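Sigrun Strömberg
12/25/23

Quiet Monday here. Dinner is not until six and the house is full of people napping, so I am going to write up the tool sorting I have been promising since June. It will take a few posts.

Background for anyone new. When we bought the place in Tangen, the previous owner left his tools. All of them. They were in coffee cans, in a dresser, in two feed sacks, and in the bottom of a chest freezer that no longer ran. I added my own on top of that and then lived with it for years.

The problem was never a shortage of screwdrivers. I would need one, look for ten minutes, give up, and use a butter knife. I have bent a lot of butter knives.

So in June I put everything I could find on a tarp in the driveway. The total was 303 hand tools. I counted because Ivar bet me it would be under 200. He paid up in strawberries.

Of those, 138 were screwdrivers. I had guessed 40.

First pass was only for condition. Split handle, out. Blade twisted, out. Tip rounded so badly it would slip out of any screw, into a separate pile, because a flat blade can be filed square again and a Phillips really can't, or at least I can't do it.

I didn't try to sort by size on the first pass. I did that once with sockets and spent a whole Saturday arguing with myself over what counted as medium.

Second pass was by whether I had ever reached for it. This one went faster than I thought. I have maybe a dozen screwdrivers I use and the rest I just move out of the way.

The dozen stay in the house. The decent extras went in a box for the Skimurell tool library, which takes hand tools on the first weekend of the month if they are clean. The bad ones went to scrap.

Storage next. I have tried most of it.

Drawer: everything rolls to the back and lies on top of everything else. You end up digging with your fingertips around sharp things.

Pegboard: looks good for a week. Then one hook falls out and you never put it back. Also my basement wall is stone, so hanging anything means drilling into stone.

Canvas roll: I like these for the truck. In the house I never rolled it back up, so it was a piece of canvas with tools on it.

Magnetic strip: fine for small drivers. The heavy ones slid down and landed on the dog's bed. The dog was not in it, but I took the strip down that night.

What I use now is plastic baskets with holes in the sides. Open top, stand the drivers up against the end wall, done. I had a few already from the laundry room and they were not doing anything there except holding clothespins.

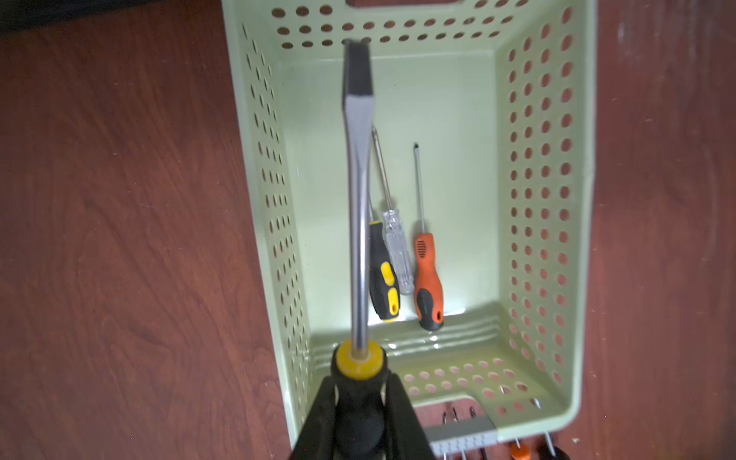 The green basket. Big flat-head at the front, the smaller ones standing at the back.

I stand them handle down on purpose. With the tips up I can see whether I am getting a flat or a Phillips before I pick it up. Most people I know store them the other way, and if you have kids around you should too. Mine are grown.

Different handles help more than labels did. I know the clear one and the orange and black one by sight now, so I quit reading sizes. If you have a matching set with identical handles, put a wrap of colored tape on each. I did that with the nut drivers and it has held up.

The holes matter for dust. Grit falls through or can be shaken out, and if you put something away damp it gets some air. A solid bin in my basement would have an orange crust in the bottom by spring.

The other good thing about a basket is that it moves. If I am fixing a cabinet hinge upstairs, the whole basket comes with me and the whole basket goes back. I used to carry one screwdriver up, find out it was the wrong one, and leave it on the windowsill. I found four on windowsills during the June sorting.

A word on big flat-heads. The dark tip on mine is as dark as it looks and I am leaving it alone. It gets used for paint can lids, stuck window sashes, and scraping, and I don't ask it to turn a nice brass screw. Keep one rough one for rough jobs and the good ones stay good.

Cleaning, since two people asked last time. Rag with dish soap and warm water for the handles, dry them right away, then a drop of light oil on a paper towel and wipe down the shaft. Wipe it again with a dry towel or you will have oil on everything, including the wall by the light switch.

For sticky rubber grips I use rubbing alcohol on a cloth, a little at a time. Try it on a small spot first. Don't use it on the clear plastic handles. I clouded one that way and it never came back.

For light rust, fine steel wool and the same oil. For heavy rust I ask whether I need the tool. Usually not.

Things that did not work, so you can skip them. Foam with cut slots: took an entire evening, and then I bought a screwdriver that didn't fit any of the slots. Mason jars: they tip. A wooden block with drilled holes: Ivar made me one, it is handsome, and it weighs as much as a toaster oven. It stays on the bench and holds the chisels.

Ivar would like it noted that the block also holds pencils.

Cost, because I always want to know and people leave it out. The baskets I had. Colored tape, steel wool, and a bottle of oil from Bridano Hardware came to less than a pizza. The tarp was already in the garage.

Six months on, here is how it is holding. The screwdrivers go back in the basket most of the time. Pliers, which I put in a drawer because I ran out of baskets, are a mess again. I think that settles it about the drawer.

Still to do: the pliers, the hex keys (nearly 400 of them, I think the furniture companies are mailing them to me in my sleep), and one coffee can labeled GOOD ONES in the previous owner's handwriting that I haven't opened yet.

Reply to several of you: yes, you can do this in an apartment. You need one basket and a closet shelf. You don't need a bench. My sister in Drundness keeps hers next to the cereal.

Also yes, I kept the feed sacks. They are good sacks.

Somebody is up and running water in the kitchen, so I'm going to go peel potatoes. I'll do the hex keys after New Year's and post what I end up with.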